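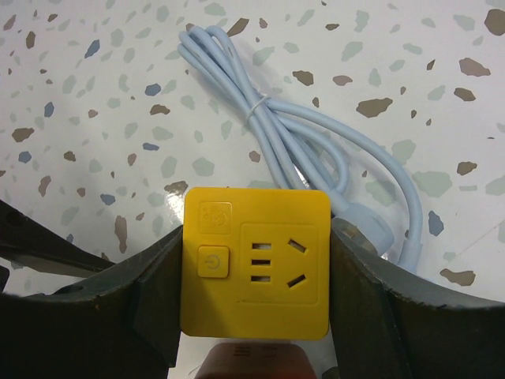
Figure 1. Wrist view, socket block held between the fingers, folded cable behind it.

Collecting Demonstrations for Grasp and Place Tasks
Course handout, Unit 4
Lab section meets Tue 14 January

1. Terms

An episode is one complete attempt at one task, from the start pose to the release or to the stop command. A step is one saved set of readings within an episode: wrist image, joint angles, finger opening, and the command sent by the operator. A task string is the short sentence stored with the episode. It tells the model what the operator was trying to do.

2. The Plovby set

The exercises use the Plovby set, recorded in September at the Ultthorpe bench. It holds 1,133 episodes. Of these, 234 were marked as failures by the operator and kept. Do not delete them. Exercise 3 asks you to train with and without them and compare the results.

No episode runs longer than 60 seconds. Attempts that reached the limit were stopped and marked as timeouts, a separate label from failure.

3. What the wrist camera gives you

The wrist camera moves with the hand, so a held object stays nearly still in the image while the table moves behind it. In Figure 1 the fingers press on the left and right sides of the yellow block, and the face with the outlet openings and the power button is in plain view. A step like this is useful for learning how an object sits in the grasp. It says much less about where the hand is over the table.

Two further points on the same figure:

Hidden parts. The right finger covers part of the light blue plug housing. If the task string refers to the plug, a single step of this kind is weak evidence of its position. Use the earlier steps in the episode as well.

Background. The tabletop has a terrazzo pattern with chips of several colors, and it is glossy enough to show glare. A model trained on one surface may tie its actions to that surface. Split your data by surface before you split it by episode - otherwise the test score will be too high.

4. Writing task strings

Name the object and the goal. "Pick up the yellow socket block and place it on the left" is acceptable. "Move it" is not. Use the same noun for the same object in every episode. If two operators call one object a block and a power strip, agree on a word and correct the older strings before training.

Do not describe the motion ("slowly," "from above") unless the task depends on it.

5. Varying the start

Change the object's position and angle between episodes. Change nearby objects too, including cables, which bend and can be laid out in many ways. Keep the start pose of the arm fixed for the first half of a session, then vary it.

A common fault is to reset the table to the same layout after each attempt. The Pimentel script prints a suggested layout before every episode. Follow it even when the layout is awkward.

6. Checks before upload

Play back each episode at double speed.
Confirm that the finger opening changes when the grasp closes.
Confirm that images and joint readings have the same number of steps.
Mark success, failure or timeout.
Upload to the Litport folder under your group number.

Groups must upload 93 accepted episodes. Failures count toward the total if they are labeled correctly. Timeouts do not.

7. Reading for next time

Section 2 of the Pimentel manual, on clock offset between camera and arm. Bring one episode from your own group in which the offset can be seen.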